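The town of Kinness has changed its trash day, and I am not handling it well.

For eleven years it was Monday. I knew it was Monday the way I know my own phone number. I could be woken at two in the morning and drag a bin to the curb without opening my eyes, and on at least one occasion I did. Then in May a postcard came from Halvorsen, the outfit that won the new hauling contract, announcing a "refreshed collection experience." My experience did not need refreshing. It needed a truck.

The new system has zones. I live in Zone 5, which covers my side of Bostness Road and, for reasons known only to whoever held the marker, three houses on the other side. Mali Morgan lives directly across from me and is Zone 4. We can wave to each other from our kitchens while our garbage obeys different laws.

There is also a new bin. The old one was a dented thing I bought at the hardware store, and it had a lid that had to be held down with a brick. The new one holds 110 gallons and comes up to my ribs. I live alone! I put a week's trash in it and could hear it land. Dwayne Okafor down the block measured his and says it's wider than his side gate, so it now lives on his front lawn like a statue of somebody important.

I called the number on the postcard to ask about a smaller one. I was 13th in line. The hold music was a flute version of something I used to like. When a person finally came on, she was very nice and told me the smaller bin was available for the same price plus a "downsizing fee," and I thanked her, which I regret.

What really got me was the sheet of things they won't take. Paint, fine. Tires, fine. But also anything with a plug, anything that once had a plug, and "bulky novelty items." I've been trying to work out what happened to make someone write that last one down. Things with plugs go to the drop-off at Dundance on the first Saturday, between eight and eleven, proof of address required. I own a dead toaster, two lamps and a computer from a previous life, so I guess that's my Saturday.

According to the town newsletter, 1,450 households got the postcard. On the first morning of the new schedule I'd say half my street had bins out, and the other half stood in their doorways in bathrobes, looking at the first half and losing their nerve. By seven everyone had a bin out, including Zone 4. The truck came at ten past four in the afternoon and took all of it.

Mali says this proves the zones mean nothing. I say it proves you can't trust a truck that shows up after lunch. My brick is retired and sits on the porch, holding down the postcard.
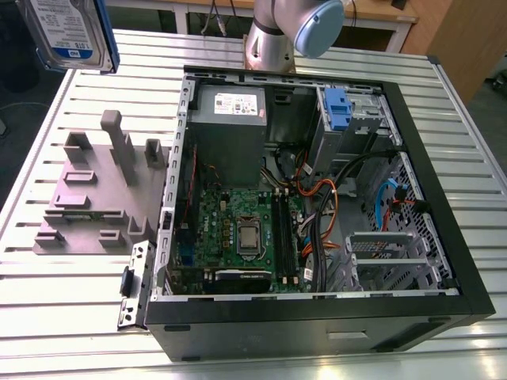 Old desktop computer with the side panel off.

Recent posts
The Squirrel Has a Lawyer Now
Soup, Ranked by Regret
I Joined a Gym and Then It Moved
What the Bostness Road Detour Did to Me

Contact | Copyright, all rights reserved | Back to top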